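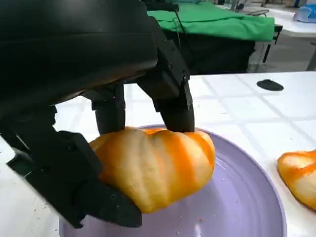 Striped squash on a lavender plate.

Small squash are back on the tables at the Retumura harvest lunch, and this year you can take one home. Organiser Jolanta Krajewska says 16 tables will be set for the day, each with plates, mugs and a pair of the orange and cream ones as a centrepiece.

"Flowers go droopy by dessert," she said. "These don't."

Colours are kept plain - lavender plates, white tops, pale blue-green mugs. Last year's lunch raised $1,354 for the Nanen community garden, wich went on new beds and a hose. 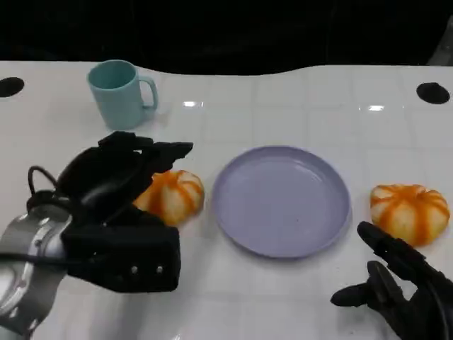 Mugs can be bought on the day for $7, squash $3 each while they last. Leif Midtbø is doing the soup again. Bread from Kwon bakery, butter too.

Doors open at noon at the Getell Street hall. Kids welcome, no dogs - sorry. Bookings close 1 December 2022, names to Peiyu Lu at the front desk. Bring your own bag if your taking a squash home, there wont be any at the door.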